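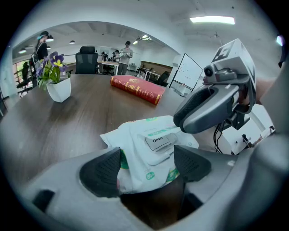 Mwajuma Nyanda
@mwajumanyanda · July

1/ A thread on passwords for the small office, by a person who spent her morning resetting 131 of them. I have opinions and cold coffee.

2/ Background: Fatthorpe, where I do the IT, has one shared login for the shipping site, one for the printer, and one for a thing called Nernutia that I thought was a skin cream. It's our time sheet software. All three had the same password. The password was the street number and the word "office."

3/ Did we get hacked? No. Grornico, who sell us labels, did. They sent a very calm email saying "some customer details may have been involved." When a company says "involved" like that, go change your password before you finish the paragraph.

4/ So: if you used your label store password anywhere else, the label store's problem is now your problem. People will take that list and try it on your email, your bank and your time sheets. A program does the trying. It doesn't get bored.

5/ Start with email. Whoever has your email can click "forgot password" on everything else you own. I said this to the whole office and Adalberto Peixoto asked if he could start with his fantasy soccer team. We did email first. Then the soccer team.

6/ Long beats fancy. Four or five random words will do better than P@ssw0rd! ever did, and you can type them without swearing. Random means random, though. Your kids' names in birth order are a family tree.

7/ Please get a password manager. Yes, all the eggs, one basket. Your current basket is a sticky note, Iolanda, and I can read it from the hallway. 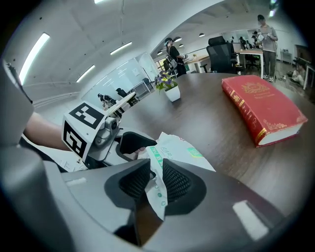 A white and green packet, 75% on the label.

8/ Turn on the second step, the code from your phone. It takes 3 seconds and everyone acts like I've asked for a kidney. Print the backup codes too. Put them somewhere that isn't the phone you're going to drop in a lake.

9/ Stop making people change good passwords every month. Ronaldo Lacerda had reached Miranda70 by following that rule faithfully. He's not the problem -- the rule is. Change it when there's a reason, like a calm email about labels.

10/ Last one for the bosses. When somebody leaves, close their accounts that day. I found a working login for a man who retired before I was hired. He still had admin rights. Natanael Siqueira called him to check and he asked how the printer was doing.

11/ The printer is fine. It has a new password. Stop texting me for it, it's in the manager.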